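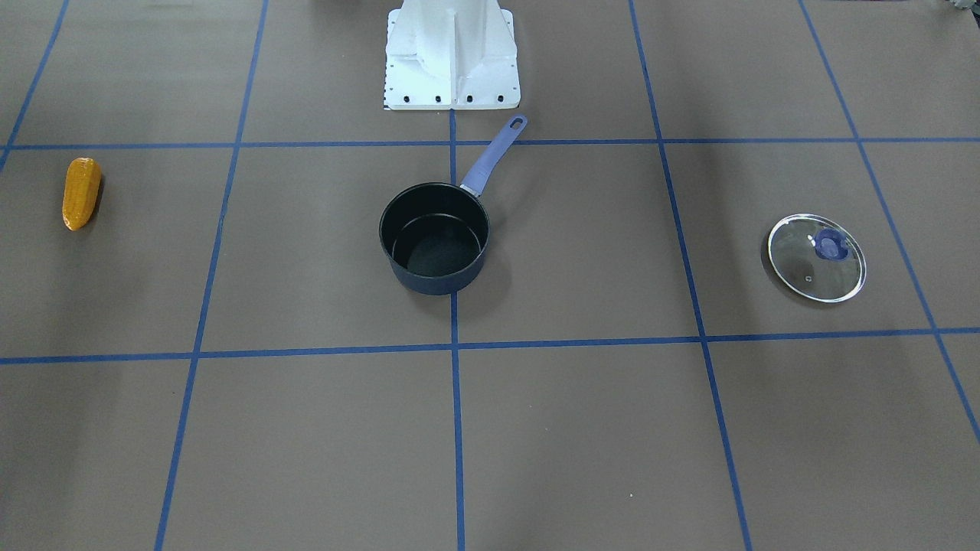
The tape costs more than you would think. A roll of the low-tack blue sort, the kind decorators use round window frames, was going for far too much in the hardware shop at the end of my road, and I bought two because Fadi Azar had told me one would not be enough. Azar teaches a method called Zeroseo, which promises to sort out your kitchen by dividing every flat surface in it into squares. You lay the tape in long strips, some across and some down, until the worktop looks like a page from a child's arithmetic book. Then you put one thing on it. A small black saucepan, say, sitting on the line between two squares, which under the rules of Zeroseo is a mistake. A pan must belong to a square. A pan on a line is, in Azar's phrase, "undecided".

I have been to see a good many tidying experts for this magazine and I have yet to meet one who thought my trouble might be the size of my kitchen. There was the woman who wanted me to turn all my mugs upside down. There was the man with the labels. Azar is better company than either and he laughs at himself, up to a point, but the point arrives when you ask him why squares.

"Because people can't see a worktop," he said. "They see a place to put things down."

I said I thought that was what a worktop was.

The course runs over three Saturdays in a room above a shop in Zesusbridge, and there were 12 of us at the first one, most of whom had paid full price. We were given a booklet of 214 pages. I read it all on the train home and can report that the first 15 are useful. Clear the surface completely. Wipe it. Put back only what you used yesterday. My grandmother could have told you this and would have needed no booklet, though she would also have told you to get your elbows off it.

After that it gets thick. Every square has a job. Those nearest the hob are "active" and those furthest away are "resting". An object may rest for one day, after which it has to go into a cupboard or out of the house. There is a chapter on corners. There is a long and rather heated chapter on bread bins, which Azar dislikes, and I suspect there is a story behind it that he wasn't going to tell me.

What bothered me more was the tape itself. Kitchens are not square. Mine leans, the wall behind the sink leans the other way, and by the time I had run my second long strip across I could see it was lower at one end than the other. I pulled it up and did it again and it was still lower. Azar says this doesn't matter. The booklet, on page 40, says it matters very much.

I kept at it through July, which was a poor month to choose, as everyone was at home and wanting sandwiches. My husband ignored the lines. My daughter respected them so completely that she would stand with a plate in her hand asking which square it was allowed in, and eventually eat standing up. The saucepan did well. I will give Zeroseo that. For the first time in years I always knew where the small saucepan was, and I found I used it for nearly everything: eggs, porridge, a tin of soup, the milk for custard. The big pans stayed in the cupboard and I didn't miss them.

Does that prove the method? I put this to Niamh Ó Dubhghaill, who has fitted kitchens for most of her working life and did my sister's. She came round, looked at the worktop for a while and asked whether the tape would lift the finish. Then she said that anybody who took everything off their worktop and put back one pan would find that pan very easy to lay hands on, tape or no tape.

Azar has plans. There is to be a second booklet, on drawers, and a range of ready-marked mats under the name Skuvum, so that buyers can skip the business with the roll and the ruler. I asked to see one and was told they weren't ready. I asked the price and was told that wasn't ready either. He was cheerful about it. He believes in what he sells, and two of the people on my course have signed up for the next one.

I took most of the tape up at the end of the month. It came away cleanly enough, apart from one stubborn length by the cooker that had gone hard with the heat and had to be scraped with a fish slice. I left four squares beside the kettle. The toaster covers three of them, and the post goes in the other.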